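4.2 What people did with the second camera

I'll admit I came into this part of the study with a bias. I've carried phones with two rear cameras for years, and I was pretty sure I knew how people used them: you zoom in on the dog, you zoom in on the stage, you forget the other lens exists. Kenneth Buenaventura, who ran the logging side with me, had the opposite hunch. He thought people switch lenses all day long and just don't notice that they're doing it. We had a lunch riding on it.

So we gave the Plinen handset to everyone in the Ashworth group and the older Cusport to everyone in the Walberg group, and asked them to carry on as normal. The logger sat in the background and wrote down which lens was live each time the shutter went, plus whether the person had picked it by hand or the phone had picked it for them. It didn't keep the pictures themselves. People could send us any they wanted to talk about in the interviews, and quite a few did (we got a lot of soup).

After cleaning, we had 1363 shots to work with. I threw out anything taken in the first day, when folks were mostly playing with the settings, and I threw out bursts longer than 9 frames, which were nearly all somebody's thumb resting on the button. Jordan Whiteley thinks I should have kept the bursts and counted each one as a single shot. I went back and forth on that, and we ran it both ways; the ordering of the groups in Section 5 stays the same.

Kenneth won the lunch, mostly. Plinen owners moved between lenses a lot, but the phone was doing the moving. Its camera app swaps over by itself when you get close to something, and in the interviews only 11 people could tell us that this happens at all. One told me she thought the little jump on the screen was her hand shaking! Cusport owners have to tap a button to switch, so they knew perfectly well which lens they were on, and they also grumbled about it more.

Close-up detail is where the two groups really split. We sorted the shots people sent in by how far away the subject seemed to be, and how much fine stuff there was to get sharp: threads, print, hair, that kind of thing.
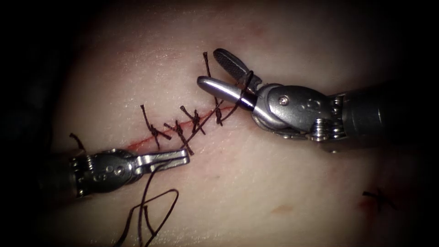
Figure 3. Knotted stitches along a thin red incision in a tissue pad.

We ended up with a plain rule. If a rater had to enlarge a picture to 100 percent to say whether the small stuff was sharp, it went in the fine-detail pile. It's a crude rule and I'd happily swap it for a better one, but two raters could follow it without phoning me, and they agreed with each other far more often than they had under my first attempt (a full page of instructions, now in the recycling).

The thing I didn't see coming was how little anybody cared about zoom range as a selling point. It's in every launch presentation, with the big slide and the skyline at night, and then I'd sit down with an owner and they'd want to talk about how long the camera takes to open. Or about the bump on the back that makes the phone rock on a table. I had no question about the bump in my script, so I added one halfway through. That means the Walberg answers on it are thinner than the Ashworth ones, and I've left them out of the table.

Face unlock came up too, usually with gloves or a scarf attached to the story, and I take that up in Section 4.3.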